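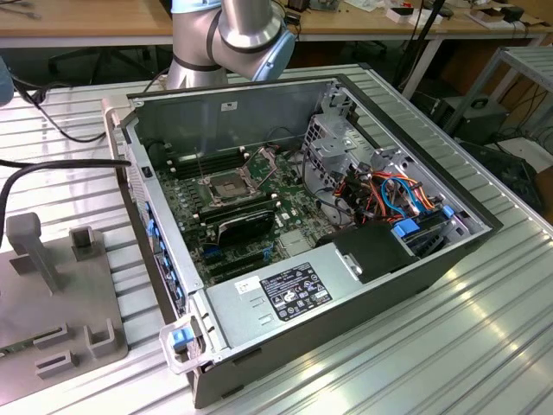
An opened desktop tower on the grooved aluminum table at the Rinard site, with the arm behind it.

Visit Report: Good Practice in Robot-Assisted Computer Disassembly and Assembly

Last updated: December

Home | Reports | Visits | Working Groups | Contact

The Edet Forum on Workplace Automation visited the Rinard laboratory of Priner as part of its review of written rules for small robot cells. Eight members attended. The host was Slamet Teoh, who is responsible for cell procedures at the site and who answered questions throughout the morning.

The Forum asked to see ordinary work under the site's own rules. Members had received the rule book, known at the laboratory as the Clakomlow procedure, before the visit. It runs to four sections: preparation of the workpiece, preparation of the table, conduct during motion, and records. The present report follows that order.

Preparation of the workpiece

The procedure treats a desktop computer as electrical equipment until a named person has signed it off. Sign-off requires that the unit be isolated from the supply and left for a set period before the side panel is removed. The power supply must remain closed at all times, and no task may call for opening its housing. Mr. Teoh stated that the regulatory label on the housing must stay legible and in place for the whole life of a practice unit.

Members raised the question of cords. The procedure allows a cord to remain fitted to a tower, provided that its far end can be traced by eye and is recorded on the job sheet. Several members considered that removing the cord should be the default. Mr. Teoh agreed to take this up at the next revision.

Exposed processor sockets receive a paragraph of their own. Where no processor is fitted, the contact area is to be treated as fragile, and the programmed path of the tool should avoid crossing it at low height wherever another route exists.

Preparation of the table

Towers are placed on their side with the open face up. The fixture plate is set down next to the tower before any motion is enabled, and its position is checked against a drawing kept with the job sheet. Plates that have been altered are given a new number. The plate on the table during the visit was recorded under number 1313.

The Forum noted with approval that the procedure separates the work table from the general benches. Spare parts, packaging and loose wires may be kept on a bench, but may not be brought to the work table during a task unless they are listed on the sheet.

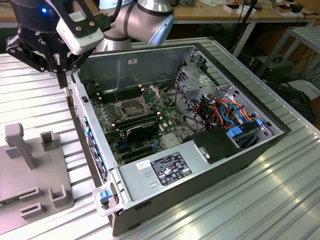 The gripper over one corner of the computer case, with the gray fixture plate to the left.

Conduct during motion

The section on motion was the one most closely discussed. Its main points were read aloud by the host:

Speed is reduced whenever the tool is within a hand's width of the case rim.
The operator keeps the stop control within reach and does not hold anything else.
Visitors stand behind the marked line and address questions to the host – never to the operator.
An indicator light on the tool is not to be taken as proof that the arm is safe to approach.

The last of these prompted a useful exchange. Members reported that, at their own sites, staff tend to read any small light as a safety signal. The Clakomlow procedure requires the operator to confirm the state of the arm at the controller, and to say so out loud, before a hand enters the work area. The Forum regards this as good practice and recommends it to members.

Cable handling was also reviewed. Loops of drive and power cable inside a case can catch a finger or a gripper tip. The site's rule is that cable bundles are inspected before each task, and that any loop standing above the rim is tied down.
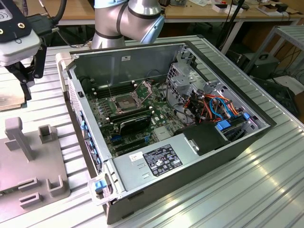 A tool that is fitted to an arm must be listed on the job sheet by type and by mounting bracket. The same applies to its cable, which must have enough slack for the full planned path. Members asked how often the slack is checked. The procedure gives no interval, and the Forum has suggested that one be added.

Records

Job sheets are kept for two years. Each sheet names the operator, the person who signed off the workpiece, the fixture plate, and any stop made during the task, whether planned or not. Unplanned stops are reviewed monthly. Mr. Teoh noted that operators are not asked to justify a stop – only to record it.

Follow-up

The Forum will send its written comments on cords and cable slack to Priner. Members who wish to receive the discussion notes should apply to the Edet office, stating the name of their site.

4 comments | 8 shares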